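Drumwood Opens Registration for Fall Title Design Workshop

Drumwood, the training center for motion graphics and screen design, has opened registration for its fall workshop on opening titles. The program begins in September and will be led by designer Arlindo Fagundes, with guest sessions by editor Tarcísio Cavalcanti.

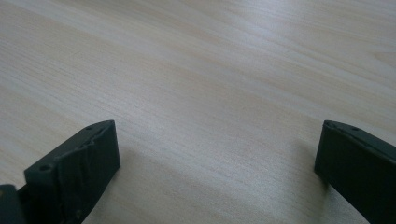
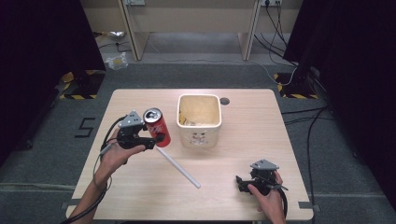

The workshop is intended for working designers, editors and advanced students who wish to build a complete title sequence from first brief to final delivery. Places are limited to 36, and participants will be divided into small groups after the opening session. Much of the early work concerns surfaces and lettering, and how the two behave together on screen. In one of the first assignments, participants will animate a short line of credits using everyday materials as their starting point, such as the pale grain of a wooden tabletop or the white lettering on the side of a red can. The finished exercise may run no longer than 20 seconds and must be legible on a phone as well as in a theater.

Mr. Fagundes has designed opening sequences for documentary and drama series and previously directed the graphics department at Ponex, where he oversaw the studio's change from print work to broadcast. He will teach the core classes on concept, typography and timing. His first lecture will follow a single sequence through its rejected versions, including storyboards that have not been shown outside the studio.

"A title sequence has a job to do before the first line of dialogue," Mr. Fagundes said. "I would like people to arrive with a story they care about and be ready to throw out their first three ideas for it."

Mr. Cavalcanti will lead two evening sessions on editing to music. The first deals with sequences cut to an existing score, and the second with those for which music is written after picture lock. Both sessions begin at 6:30 p.m. and are open to former Drumwood students, who should reserve a seat by email through the program office.

Each group will receive a written brief for a dramatic series in development. The briefs have been prepared with the production company Arruda, whose producers will attend the midterm review and comment on the storyboards. Groups keep all rights to their designs. Arruda is under no obligation to use any of the work, and participants are asked to keep the story material confidential until the final screening.

Applicants should submit a portfolio of no more than five projects, a short statement of interest and one sample of moving work. Still images are accepted in the portfolio but do not replace the moving sample. Applicants who worked as part of a team should state clearly which portions of a project were their own. Prior experience with 3D software is helpful but is not required, and instruction in compositing will be given during the second week.

Drumwood received around 125 applications for the spring edition of the workshop. To make the selection process easier to follow, the program office will now inform every applicant of the result in writing, including those placed on the waiting list. A place that is not confirmed within one week of the offer will pass to the next person on that list.

A registration fee of $200 is due upon acceptance and will be credited toward tuition. Four reduced-tuition places are available to students enrolled in a degree program, who must include proof of enrollment with their application.

Completed sequences will be shown at the Nimero screening room at the end of the program. The screening is open to the public free of charge and will be followed by a discussion with both instructors. Details of the program will be posted once the groups have submitted their final titles.

Questions regarding portfolios, tuition or access to the building may be directed to the Drumwood program office at extension 3349.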